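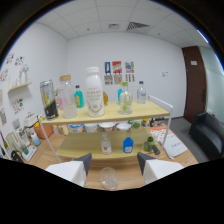

How long before listing my townhouse should I start getting it ready?

Give it around 100 days if you can. I had less than half of that the first time I sold and I spent most of it in a paint-splattered sweatshirt, crying at a garage door opener. The second time I started early and it was almost pleasant! So this is the order I'd do it all in, written mostly for people selling an attached home (townhouse, row house, end unit, whatever your county calls it) where you've got an association to deal with on top of everything else.

Start with the paperwork

I know, I know, you want to pick paint colors. Do this first anyway. If you have an HOA, find out how to order the resale packet, what it costs, and how long they take to turn it around. Mine was managed by an outfit called Nedent, and the person on the phone, Yesenia Huamán, was lovely, but she couldn't make the inspection calendar move any faster. Somebody has to walk around the outside of your unit and write down anything that breaks the rules. On mine they flagged the deck stain (wrong shade of brown, apparently there's a list) and a missing shutter slat.

Ask for the rules on exterior colors before you buy a single can of anything. Also ask whether they allow a yard sign and a lockbox on the railing, and where visitors are supposed to park during an open house. My agent, Prapai Kongkaew, had once had a whole row of buyers' cars stickered on a Sunday, so she was pretty firm about that last one.

While you're at it, dig out:

Your deed and the survey or plat, if you have it
Permits for anything you added (deck, finished basement, gas line)
Receipts and manuals for appliances that will stay
The last year of utility bills
Any warranty that can pass to the buyer

I couldn't find my deck permit, and the county office needed the original lot number to look it up, and the lot number was on the plat, which was in a box marked "Xmas." Leave yourself time.

Walk the house like a grumpy buyer

Go outside, shut the front door, and come back in with a notepad. Try every door, window, faucet and light switch. Write down what sticks, drips, squeaks or does nothing. Don't fix anything yet or you'll never make it past the foyer (ask me how I know).

Then sort the list into stuff an inspector will write up and stuff that only bugs you. The first pile gets done. Mine had a loose deck railing, a bathroom fan that vented into the attic, and a furnace filter I'm too embarrassed to discuss. The second pile gets done if there's money left.

Decide what to spend

I set aside $3,000 and kept it in a separate account so I couldn't fudge it. The bulk went to paint and to the basement carpet. I used one off-white, a color called Peddale, on every wall on the main level, and it made the touch-ups so much easier later because there was only one can to hunt for. Two coats, even where you think one will do!

I did not replace the kitchen counters. Prapai talked me out of it. Her feeling was that whoever bought the place would want to choose their own, and at our price in Lindunia (that's my neighborhood, lots of brick, lots of dogs) a clean older counter wasn't scaring people off. Ask your own agent, it may be different where you are. New cabinet pulls and a new kitchen faucet, though, I'd do again in a heartbeat.

Get the photos right

Book the photographer for a day when the house is completely finished. I booked too early the first time around and my listing had a ladder in the dining room.

The night before, clear the floors, put the trash cans in the garage, and pull your car around the corner. In the morning open all the blinds, turn on every light, and close the toilet lids. If you're an end unit, ask for a couple of shots from the side yard, so people can see you've got windows on three walls. That was the first thing most of our visitors brought up.

Write the listing remarks together

Your agent will draft them, but you know the house. I sent over 20 little facts and let her pick. She used the walkout basement, the fenced yard, the new water heater and the walk to the Mamani trail, and skipped my bit about the sunset. Check the driving directions yourself, too. Ours had people turning left out of a right-turn-only lane.

Showings

Pack a bag and keep it by the door: dog leash, chargers, snacks, a book. We listed on a Thursday in June and were out of the house most of that weekend. Wipe the sinks, lights on, thermostat somewhere comfortable, and go. Don't sit in the driveway watching. I did it once, and the buyers waved.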